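From: Yuzuki Kaneko
To: Jostmont Astronomical Society members' list
Subject: Re: [jostmont-talks] September lecture, room and telescope question

Junpei Ebihara wrote:
> Dear all,
>
> Could someone confirm the start time for the variable stars
> lecture? The poster in the library says 7.30, the newsletter
> says 7.45 and the website still has last year's speaker on it,
> smiling.
>
> Also, is it true that we are being asked to read something
> beforehand? I joined to avoid that sort of thing.
>
> And will there be observing afterwards if it's clear? I can
> bring the 70 mm refractor but not the big mount, as my knees
> have views on the stairs.
>
> Junpei

Dear Junpei, dear all,

7.45 is right. The 7.30 on the poster is when the doors open, and I concede that the poster keeps this to itself. Reiko Sasaki is going round with a pen.

The speaker is Gheorghița Vlad, who has been following long-period variables from her garden in Predton for longer than some of our members have been alive. Her title is "Waiting for Mira", and she has asked me to say that the waiting part is not exaggerated. She will talk for an hour, more or less, with a break for tea in the middle so that those who only come for the tea needn't sit through both halves.

The venue is the Driltisside Institute, upper hall. Last time we had the lower hall and shared a wall with a brass band, which did nothing for the talk on the quiet Sun. The upper hall seats 100. We had 111 for the comet evening and I would ask those of you who stood on the radiators not to do it again.

On the reading: it is one page, it's optional, and it explains what a light curve is. Mio Maruyama wrote it and will have copies by the door. If you already know that the vertical axis runs backwards, with the bright magnitudes at the top and the smaller numbers meaning brighter, you can skip it. If that sentence annoyed you, you are in good company – it has annoyed people since Hipparchus, or at least since whoever turned his six classes into logarithms.

Observing afterwards: yes, if the sky allows. We'll use the field behind the Institute, entering by the side gate. Please do bring the refractor. Mira itself won't be much use to us straight after the lecture, as Cetus rises late in September and there's a row of poplars in the way, but Gheorghița suggests Delta Cephei, which is well up, changes brightness over a bit more than five days and can be followed by anyone with binoculars and a little patience. She'll show us how to estimate it against Zeta and Epsilon. Write your estimate down before you ask your neighbour what they got. We tried it the other way round in spring and achieved a perfect agreement that was wrong by half a magnitude.

Red torches only, please. A bicycle lamp with a sweet wrapper over it does count as a red torch, provided the sweet wrapper is red. We had a discussion about this.

For the discussion part of the evening, the Þrastardóttir notebooks will be out on a table at the back. These are the 3 that were scanned over the winter, with her naked-eye estimates in pencil and a good deal about the weather and one particular dog. The originals may be handled with clean hands and no tea. I'm told her figures for R Leonis hold up very well and that the dog lived to a good age.

Lifts: I have two seats from the station, leaving at 7.10. Reply to me and not to the whole list, if you can manage it. Over 70 of you received the exchange about Reiko's casserole dish in July, and while I'm glad it was found, I now know more about it than I do about some galaxies.

One last thing for Junpei: there's a lift at the far end of the corridor, past the cloakroom, and it goes all the way to the upper hall. Bring the big mount as well.

Yuzuki
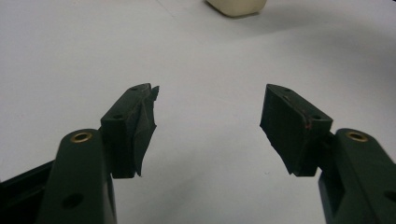 PS. The website has been reported. I can change the words on it but the photograph needs a password that went with the previous webmaster to Portugal, so last year's speaker will go on smiling for a while yet.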